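Hand-held grippers on dishes, part 2: jaw wear, cable drag and the rim problem

Last time I compared the two hand-held grippers on blocks and cylinders and came away preferring the Skernum by a small margin. Several readers wrote to say that blocks are easy. They are, so I moved on to dinnerware. 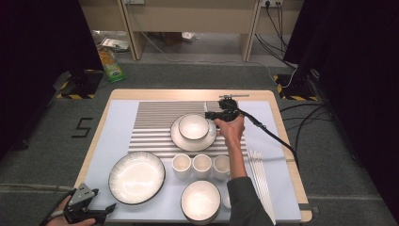

The two units are the Skernum and the older Jarkar. Both are trigger-operated parallel jaws with an encoder on the jaw axis, and both log over a cable to the same controller. I ran 300 episodes with each. An episode starts from a fixed layout and ends when the last piece is in its target position or when I drop something.

First, jaw opening. The Skernum opens wide enough to go over a small bowl from above, but there is very little clearance and you have to come in nearly vertical. The Jarkar can't do that at all. It has to take the bowl by the rim, one jaw inside and one out. I expected this to be a disadvantage and for bowls it mostly wasn't. A rim grasp leaves the wrist free to tilt, and setting a bowl down on a saucer is easier when you can see the far edge land.

Plates are a different matter. A saucer lying flat gives you almost nothing to get a jaw under. With the factory pads I had to push the saucer to an edge and pick it up from there, and the push takes longer than the pick. Craig Dalgleish suggested grinding the lower pad to a wedge. I did that on a spare set and it worked on the first afternoon. By the end of the runs the wedge had rounded over and I was back to pushing. A harder pad would hold its edge, though I would expect it to slip on glaze. Not tested yet.

Chopsticks: both grippers pick them up, neither picks up exactly one. The Skernum pads are soft enough that a second stick gets pulled in beside the first. Narrower fingertips would fix it.

Trigger force. Catriona Buchanan ran 186 of the Jarkar episodes for me and her hand was tired well before mine was. The return spring is too stiff. I swapped it for a lighter one from the MacLeish kit and the complaints stopped, at the cost of a slower opening. You notice the slower opening on cups, where you want to release cleanly and lift away before the pad drags the cup over.

Cable drag is still my main objection to both designs. The cable leaves the body at the rear and pulls the wrist outward when you reach for the back of the table. It shows up in the trajectories as a slow lateral drift before each grasp. Callum Leckie thinks it can be filtered out. I would like to remove it at the source with an overhead strain relief and will try that in August.

Drop counts, for those who asked: Skernum 5, Jarkar 11. Most of the Jarkar drops were cups.

Next up is the same layout with the Zatville pads, if they arrive.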